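Signal timing trial to begin on Multent approach roads

The municipal transport office in Wurell has confirmed that a trial of adaptive signal timing will begin in November on the roads leading into the Multent district. The trial covers seven signal-controlled junctions and will run until the end of winter, when the results will be placed before the town council.

At present the signals follow fixed plans that change at set times of day. The plans were last revised before the opening of the Sheikh Road hospital annexe, and traffic has since shifted noticeably towards the eastern approaches. A count carried out by the transport office on a Tuesday in spring recorded 3,515 vehicles entering the district between 07:00 and 10:00, with the longest queues at the junction of Sheikh Road and Mill Lane.

Under the new arrangement, detectors buried in the carriageway will report the length of queues to a control unit, which may lengthen or shorten each green period within agreed limits. No green period will be extended by more than 20 seconds, and the minimum crossing time for pedestrians will remain unchanged at every junction.

"The purpose of the trial is to establish whether the existing junctions can carry present traffic in a more orderly way before any rebuilding is considered," said Miloslav Rusnák, head of traffic management at the transport office. "Rebuilding a junction is costly and disruptive, and the council has asked for evidence before it commits funds."

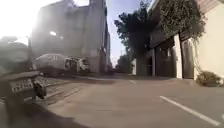 Works and temporary arrangements

Installation of the detectors will require short lane closures. These will take place between 21:00 and 05:00 and will be limited to one junction at a time. One lane will remain open in each direction wherever the width of the road allows, and access to private entrances will be kept throughout. Parking will be suspended for up to 400 metres on either side of each junction while cutting and resurfacing are under way. Notices will be fixed to lamp posts in advance.

Buses on the Plokus line will follow their normal route, although passengers may be asked to use a temporary stop when the kerb is closed. The operator has agreed to show changes on the displays at its main stops. Cyclists will be directed past the works on the carriageway and will not be asked to dismount unless the full width of a lane is in use.

The signals will be switched to flashing amber for part of each night of installation. Drivers are reminded that the priority signs at the junction apply during these periods, and that pedestrians who have begun to cross must be allowed to finish.

How the results will be assessed

The transport office will compare average waiting times, queue lengths and the reliability of bus journeys with figures gathered under the fixed plans. Waiting times for pedestrians will be measured separately. This was requested by the council's mobility panel, which noted that earlier schemes elsewhere in the town had reported only on motor traffic.

Ottilie Leitner, who chairs the panel, welcomed the separate measurement but asked that side streets also be observed. "If the main road flows more freely while residents wait longer to leave their own streets, the council will wish to know that," she said. The transport office has since agreed to place temporary counters on the side streets closest to Mill Lane.

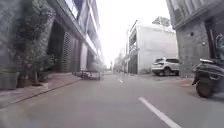
City street with dashed lane markings between tall buildings.

Should the adaptive system perform poorly at any junction, the fixed plan can be restored from the control room within minutes. The office has stated that it will do so if queues reach back to the neighbouring junction on three consecutive working days.

The cost of the trial will be met from the existing maintenance budget. A decision on whether to keep the equipment in permanent use, or to extend it to the roads north of the railway, will be taken by the full council once the assessment has been published.

Residents and businesses may submit comments in writing to the transport office or in person at the public enquiry desk in the town hall. Comments received before the trial ends will be included with the assessment — those received later will be passed to the council separately.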